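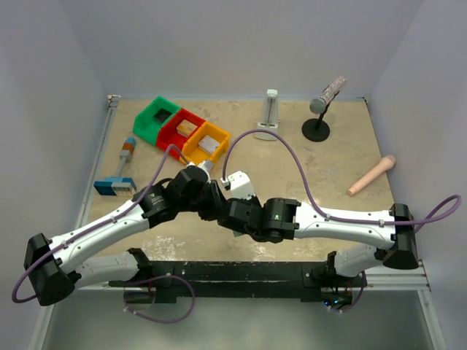
On 16 March 2020 Vilja Ojala wrote:

> Is the lower path at Follbridge still closed to horses? The sign by the gate says February.

Yes, still closed. The culvert was relaid last month but the surface needs another 2 weeks to settle. Walkers can use it now — keep to the left side, as the right bank is soft for almost 20 metres. Riders should take the upper track, which has 6 gates, all latched.

Ngân Ninh has the new sign and will swap it when she next checks the fence.

Hermenegildo Cervantes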